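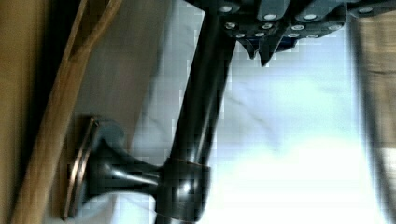
Bolt heads over a white surface. Steltmont, June.

Wednesday, late evening
By Algirdas Rätsep

I finished letter 94 before lunch and I am not satisfied with it. My aunt uses one word three times on the same page, and in English I have now used three different words for it, which a teacher would perhaps praise, but she was not a woman who looked for a different word. If she said the winter was heavy, then the work was heavy also, and the soup. I changed all three to "heavy" in the afternoon. Then I changed the soup back to "thick." I will look at it again tomorrow with fresh eyes.

There are 181 letters in total. They go from the year she moved to Junen until the year her hand became too weak for the pen, and after that there are only postcards, which I do not count in the work. My cousin's children do not read our language. They asked me at the funeral if I could tell them what the letters say, and I answered yes too quickly, as one answers at a funeral. I thought it would take one winter. It is now the second summer.

The method has become more strict with time. First I read the letter aloud, with the door closed. Then I copy it by hand into the green notebook, with all her mistakes of spelling, and there are many, because she had only six years of school. Only then I begin in English. In the beginning I was translating directly from the paper and I made shameful errors. In letter 12 I wrote that she had sold the goat, when she had only threatened to sell the goat. The goat returned in letter 15 and I had to go back and repair everything.

The goat is my favorite person in the letters, I think. She has opinions. She does not like the priest, and she does not like rain from the east side. In letter 40 she eats a part of the hat of the man from the district office, who came to measure the field, and my aunt writes two full pages about what he said and how she gave him a scarf to wear on his head for the bus. I laughed so much when I translated this that I had to stop and stand up.

Other letters are difficult for a different reason. The one from today is from the spring after my uncle died. She does not write that she is sad. She writes that she has moved the bed to the other wall, and that the potatoes from the lower field were small. She gives the price of shoes. At the end she writes that she has learned to cut bread for one person, and there I put the pencil down.

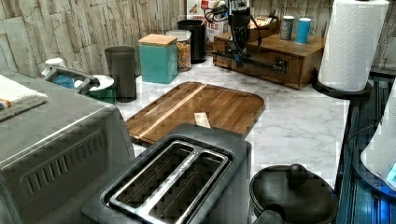 I was thinking about the bread during the whole day. In our language there is a special verb for cutting a round loaf against the chest, toward yourself, with the knife coming in the direction of the heart. All the grandmothers did it and all the children were forbidden. English does not have this verb, or I have not found it. I asked Demissie, who has the shop for used books near the station and knows more English than any person I have met, and he thought for a long moment and said "carefully." It is a good joke but I cannot put it in the letter. I have written for now: "I have learned to cut bread for one." The verb is gone. I made a note in the margin so the children will know there was once a knife and a chest in this sentence.

These notes in the margin are becoming a problem. My plan was to have no notes at all, so that it would read like letters and not like a school book. But how can I leave them without an explanation of the name days, or of why it is an insult to give somebody back an empty jar? I counted the words of the notes last week, and there are already 2808. Some are too long. The one about the sauna is longer than the letter it belongs to. I promised myself to cut it by half and instead I added a paragraph about birch.

In the afternoon I took the bus to Sillbridge for the paper. The woman at the printing shop was patient with me. I want a paper which is not too white. The letters themselves are on every kind of sheet: pages from an account book, the back side of a calendar, one time a flour bag which she had ironed. She showed me four samples and I chose the second, and then at the door I returned and chose the third. For six copies with a sewn back the price is 600, and if I want the photographs inside it becomes 800. I said I will think. I have already decided for the photographs, but I was raised in such a way that one must say "I will think" to any price.

There are only nine photographs which are good enough. In the best one she is standing beside the well with her sleeves up, and she looks annoyed with whoever holds the camera. That was my father. He always took too long, and by the time he pressed the button everybody was angry, so in our family albums we look like a people who have never had a pleasant Sunday.

On the bus home I sat behind two schoolgirls who were learning a poem. One held the book and the other recited, and each time when she forgot a line she invented something, and the invented lines were quite good. The friend corrected her without mercy. I thought that this is my exact situation, only that I must be both girls.

It rained a little at the bridge and then stopped. I bought onions and a roll of string.

After supper I opened letter 95, only to see how long it is. It is short, thanks to God. One side of the paper, and the first line says that the stove has been repaired and that the man wanted to be paid in honey. I know already that there will be trouble with the name for the part of the stove where one sleeps. I will not begin on it tonight. I must also telephone my cousin and ask if the Leena in letter 88 is Leena from the mill or the other Leena, who married badly. It changes the sense of the whole second page.

The window is open and I can hear the neighbors moving their chairs inside. It is almost eleven and still there is light in the sky above the roofs, the same as at home in June, or nearly the same. She would have written that the night is thin. Letter 61. I had translated it as "the nights are short," and I see now that this is wrong. I will correct it before I go to bed.

Comments (4)

marrowfat
Please keep the sauna note long. And the birch.

Tove H.
My grandmother cut bread like that too, against her apron, and we were not allowed even to stand near. I don't know an English word for it either. We had one in our dialect but my sister says I remember it wrong.

inkandoats
Is the goat going to be in the book with a photo? I have been waiting for the hat letter since you mentioned it in the winter.

Algirdas Rätsep
Dear all, thank you. There is one photograph with the goat, but only the back half of her. I will ask the printing shop if it can be used. Tove, please write me the word even if it is remembered wrong.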